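An afternoon with the robot arms at Drimunico

I promised my sister that I would write down this visit before I forget the details, so here I am at the kitchen table with my notes, which are partly in English and partly in Portuguese and partly not readable at all.

Drimunico opens its doors once a year. They are a small company in the industrial part of town, past the tile warehouse, and they make software for robot arms. I found out about the open day from a paper on the noticeboard at the library, where I go for the conversation group. Registration was free but you had to send an email and say why you were interested. I wrote that I worked for many years in a hospital kitchen and that I would like to see a machine that can put away dishes. I thought they would not reply. They replied the same evening, with a map.

I took the bus and arrived too early, as always. The door was still locked, so I walked to the end of the street and back, and then again. When I came back the third time there was already a queue. Some were students with backpacks, a father had two girls in matching raincoats, and behind me stood a man who talked on the phone the whole time about a boat trailer.

They gave us name tags and divided us into groups by colour. I was green. The person who guided the green group was Albertina Barros, and I confess I was happy when I saw her tag, because I hoped for a few words in my own language. We had them later, at the coffee. During the tour she spoke English, very clear and not too fast, and she stopped each time someone put up a hand.

The first room was the workshop. I had imagined something like a car factory, with yellow machines and sparks, and it was much more like the back of a bicycle shop. There were benches and drawers with labels, and a smell of warm dust. One arm was fixed to a heavy table behind a low barrier. Albertina told us it is called Tejada, after the street where the company had its first office. All their arms have such names. The older one, which was in pieces on the next bench, is Findov, and I did not find out where this name comes from.

Tejada's job for the day was to take wooden spoons out of a jar and lay them on a tray. It sounds easy. I have done it thousands of times without one thought in my head. The arm went slowly down, stopped, turned its wrist a little, stopped again, and closed its fingers on a spoon. The girls in the raincoats clapped. Then it lifted two spoons together, and one fell on the table, and the girls clapped even more for this.

Somebody asked how often it succeeds. On a good day, Albertina said, 84 times from a hundred with the wooden spoons, and 60 with the metal ones. She said the metal number without any shame, which I liked. The metal ones shine, and the camera gets confused by the shine. I know this problem a little from the other side. In the hospital we had a lamp over the sorting table, and after some hours of forks and knives your eyes make mistakes too – you put a dessert spoon with the soup spoons and you don't see it until someone complains.

I asked about that, how the machine decides what is a dessert spoon. One of the engineers who was standing at the wall came forward for this question. His answer was long and I followed maybe the first half. What I understood is that nobody writes a rule for the dessert spoon. They show the computer very many spoons, in many places and under many lights, and it finds its own way to separate them. He said there is a lot of arguing in the office about which spoons to show. It made me smile to think of grown people arguing about that in a meeting.

After the workshop we had coffee in a corridor. I want to mention the biscuits, which were homemade, with fennel seeds, and which disappeared before the blue group arrived. Here I had my few words with Albertina. She came to this country in July, four years ago, and like me she found the first winter terrible. She asked what I did in the kitchen and I told her about the dish line, the steam, the trays coming back from 36 beds on our floor alone, and how at the end of the shift my fingers had the smell of rubber gloves. She listened as if it was useful. Maybe it was. She wrote something in a little book.

One thing she asked surprised me. She wanted to know what I picked up first when a tray came back messy. I had to close my eyes to remember. The knife, always, because a knife under a napkin is how you get hurt. Then the glass. Then anything that was lying on top of something else, because if you pull from under, everything slides. She nodded very seriously and said that the order is one of the hardest parts for them. An arm that can pick up each thing alone may still have trouble when the things touch each other.

The second part was in a darker room with chairs and a big screen, and there we met Amancay Olivares, who is responsible for what they call Wuvonow. This is their simulator. A simulator, for those who read me for the recipes and not for technology, is a kind of video game where the robot practises. The real arm is slow and expensive, and in the computer it can try all through the night while everyone sleeps at home.

I expected a boring half hour and it was my favourite part. Amancay has a dry way of talking and moved quickly through the programs, with a cup of tea in one hand. Each time a key was pressed, a different kitchen was built on the screen. The counter was another stone, the walls another colour, the door was somewhere else, and over the counter there was a new collection of things, as if someone had emptied a drawer and a toy box together. Some of the combinations made the whole room laugh. The father asked why they don't use normal objects for a normal kitchen. Amancay said to him, “Have you seen your own counter lately?” and he had to admit it was a fair point, with two girls at home.

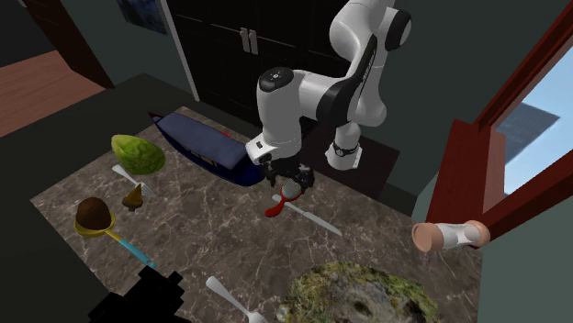
I thought immediately of my own counter when my grandson stays with me. One morning I found a toy ship beside the knives and forks and a cabbage waiting for soup, and I just pushed it all to one side with my arm to make space for the coffee. A robot is not allowed to do this. It has to know what is the fork and what is the cabbage, and where one ends and the other begins, and which piece is resting on which. The hairbrush question came also from the girls – would the robot put a hairbrush in the dishwasher? Amancay answered that in the simulator it can do this as often as it wants and no hair gets in anybody's glass.

Then we were allowed to try it ourselves. There was a controller like the ones for games, with two little sticks, and you moved the arm on the screen and tried to pick up one thing. The students were very good. I was very bad. With the left stick I moved the arm forward and with the right one I turned the fingers, and I could not think about both, so my arm went over the counter like a person looking for glasses in the dark. I knocked something to the floor and the computer gave a small unhappy sound. The man of the boat trailer went after me and he was worse, I must say, and we shook hands about it.

What stays in my head is how much I do without knowing it. When I reach for a knife I already have my hand in the right shape before I touch it. I don't decide it. With the controller I had to decide each small piece of the movement, and after three minutes I was tired like after a real shift. Albertina said that most visitors tell them the same.

I had also a question which I did not ask in front of everyone, and I asked it at the end, when we were giving back the name tags. I asked if the people in the kitchens will lose their work. She did not give me a quick answer. She said that the places they speak with can't find enough people for the dish room, and that she knows this is what every company says. Then she said she would prefer that someone like me was in the room when they plan such things. I don't know if this is only a kind sentence. But she wrote down my email and my phone number, both.

I worked 22 years in that kitchen and I would not have been sorry to have a machine for the heavy trays. The rest, I am not so sure. My best friend I met over a sink.

Some practical things if you want to go next year. The bus stops on the other side of the big road and the crossing is slow, so take an earlier one. The workshop is cold and you should keep your jacket. There are few chairs until you get to the second room. They had 88 places this time and they were full, so write your email early, and write a true reason in it, I think they read them.

The recipe for the fennel biscuits I asked for, and I am still waiting. If it arrives I will put it here, with the measures in cups and in grams, because I know some of you will write to me about the cups.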